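Kassa Support — Ticket history
Subject: Shared shop inbox drops replies after rule import
Product: Kassa Desk, web version
Opened: February 5, 2018
Status: Closed, fixed by customer with workaround
Priority: Normal

Customer, first message

We sell refurbished bedroom furniture through two storefronts, Nimlow (our own site) and Flistow (a marketplace). Both send customer messages into one Kassa inbox. Until last week this worked fine. A buyer wrote in, a ticket was made, one of us answered, and when the buyer wrote back the new message landed in the same ticket.

Now the buyer's second message goes missing in some cases. It isn't in the ticket, it isn't in Spam, and no new ticket is made for it. We only found out because a buyer phoned to ask why we were ignoring her.

What changed: we imported a set of sorting rules from our old help desk, Rurklow. The import page said 13 rules were read and 13 were added. No errors.

What I have tried so far:

Logged out and back in.
Cleared the browser cache.
Tried a second browser.
Turned the Flistow connection off and on again.
Checked the Spam and Trash folders in Kassa and in the mail account behind it.

None of that made a difference. The mail account does have the missing messages. They arrive there and are marked as read, so Kassa must be picking them up.

Support, reply 1

Thanks for the clear report. If the messages are marked as read in the mail account, then Kassa has fetched them and something after that step is putting them out of sight. Please send the following:

1. The ticket number of one conversation where a reply is missing.
2. The subject line of the missing reply, exactly as it shows in the mail account.
3. Whether the reply had an attachment.
4. The contents of the rule log for that day. It is under Settings, Rules, Log. Choose "All results" from the menu, as the default view only lists rules that ended in an assignment.

Please don't delete the imported rules yet. Deleting a rule also deletes its log.

Customer

The subject line is "Re: Vanity with rose mirror, is the top scratched?" and yes, it had an attachment. The buyer asked about the tabletop, we answered with a picture and the measurements, and she wrote back with the picture still in her mail and a question about delivery. The delivery question is what we never got to see. 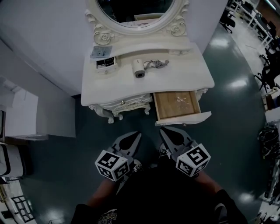 The rule log has a lot in it. With "All results" on there are 100 lines per page and 4 pages for that day alone. I searched for the subject line and got two hits. One is her first message, with the result "Assigned". The other is her reply, with the result "Stopped by rule 9". There is no assignment after that, and no ticket number.

Rule 9 is one of the imported ones. Its name is "Bounce cleanup". I don't remember writing it, but it is old, and somebody here may have made it in Rurklow years ago. It reads:

If message has attachment
and subject begins with "Re:"
and body contains "delivery"
then Archive and stop.

Support, reply 2

That is very useful. "Stopped by rule 9" means the rule matched and ended processing before the step that ties a reply to its ticket. The message was archived as a loose item. Loose items don't show in the inbox, in Spam or in Trash. They can be found under Reports, Unlinked messages, and they stay there for 200 days before they are removed.

The rule was probably meant to catch mail server notices. Those often carry the original message as an attachment and have words such as "delivery failed" or "delivery status" in the body. In Rurklow, rules run after a reply has been matched to its ticket, so a rule like this does no harm to a normal conversation. In Kassa, imported rules run before matching unless you change their stage. The import page mentions this in the help text, but it doesn't warn you during the import.

Steps to take:

1. Go to Settings, Rules, and open rule 9.
2. Turn it off with the switch at the top right. Don't delete it.
3. Go to Reports, Unlinked messages. Filter by "Stopped by rule" and enter 9.
4. Select the messages that belong to buyers and choose Relink. Kassa will try to find the right ticket from the message headers.
5. Send a test reply with an attachment and the word "delivery" in the body.

Let us know what step 4 gives you. Relink sometimes fails on mail that came in through a marketplace, where the headers are rewritten.

Customer

Rule 9 is off. The unlinked list was longer than I hoped. Most of them are real bounces, but there are buyer replies mixed in from both shops.

Relink worked for every Nimlow message. Each one went back into its ticket, in the right order, and the tickets reopened by themselves.

It failed for the Flistow ones. The error was "No parent found". I tried selecting them one at a time instead of as a group and got the same error.

For step 5 I sent a test from my private address to the Nimlow address. It was threaded correctly. Then I did the same as a Flistow buyer using our test listing. Also correct. So new mail is fine now and only the old Flistow messages are stuck.

While testing I found something else. When I open one of the stuck messages, the preview shows the text but the attachment is a gray box. I can download it and the file is good. It only fails in the preview. The test message does it too, so I don't think it is linked to rule 9.

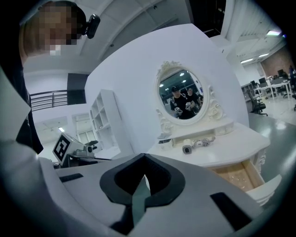

White vanity dresser with an oval mirror and an open drawer.

I used a picture and also a scanned invoice in PDF format. The PDF previews without trouble. Pictures do not.

Support, reply 3

Taking the two points separately.

Flistow messages with "No parent found": Flistow replaces the message ID with its own when it passes mail along. Kassa normally gets past this by reading the order reference in the reply address. Relink only looks at the message ID. This is a known gap. You can link the messages by hand:

1. Open the unlinked message.
2. Copy the order reference from the reply address. It is the part between the plus sign and the at sign.
3. Search for that reference in the main search box. The ticket should come up first.
4. Back in the unlinked message, choose More, Link to ticket, and paste the ticket number.

The message will be placed by its original date and not at the bottom of the ticket. This catches people out in long conversations, so scroll up if it looks as if nothing happened.

Gray box in preview: please check Settings, Display, Image preview. There are three choices: Always, Ask and Never. An import from Rurklow carries over the display settings of the account that made the export file. If that account had images blocked, the setting comes across as Never for the whole inbox. Change it to Ask or Always, save, and reload the page. A plain reload is enough.

Customer

It was set to Never. I changed it to Ask and the previews are back, with a "Show image" link on each. I would prefer Always for our own outgoing mail and Ask for incoming. Is there a way to split that?

Linking by hand works. It is slow but I got through the list. Two notes for anyone else doing this:

The order reference is case sensitive in the search box. If you copy it from the message preview instead of the full header, the preview changes it to lower case and the search comes back empty. Copy it from the full header.

If the ticket was merged with another one, you need the number of the ticket that was kept. Pasting the old number gives "Ticket not open", which sounds like a different problem.

I also went through the other imported rules. Two more had "and stop" at the end. One sorts newsletters and can stay as it is. The other sent anything with "invoice" in the subject to our bookkeeping folder and stopped there, which would have done the same thing to any buyer asking for an invoice. I changed its stage to "After matching" and removed the stop. The log shows it had not matched a buyer reply yet, so we were lucky with that one.

Support, reply 4

There is no split setting for incoming and outgoing images at this time. I have added your request to the existing one on the list. You can use Ask and mark your own domain as trusted, under Settings, Display, Trusted senders. Images in mail from a trusted domain are shown without the link. That should come close to what you want.

Thank you for the note about lower case in the preview. I was able to repeat it here and have reported it as a separate fault. The "Ticket not open" text for merged tickets is in the same report.

A change to the import page is planned for April. It will ask which stage imported rules should run at, with "After matching" as the default, and it will list every rule that ends in a stop.

Do you still want rule 9 for real bounces? If so, this version is safe:

If sender contains "mailer-daemon" or "postmaster"
and subject does not begin with "Re:"
then Tag "bounce" and Archive.
Stage: After matching.

Customer

Trusted sender works, thanks. I have put in the new version of rule 9 and sent a message to a dead address. The bounce came back, got the tag and went to the archive. A normal reply sent right after it stayed in its ticket.

All the old Flistow messages are linked now and we have written to the buyers who were left waiting. You can close this.

Support, closing note

Cause: imported rule with a stop action running before reply matching. Separate display setting carried over by the same import.
Fix: rule turned off and replaced, messages relinked (Nimlow by Relink, Flistow by hand), image preview set to Ask with own domain trusted.
Open items: lower case order reference in preview; error text for merged tickets. Both are followed in their own reports and the customer will be notified there.

Ticket closed. A reply to this message will reopen it.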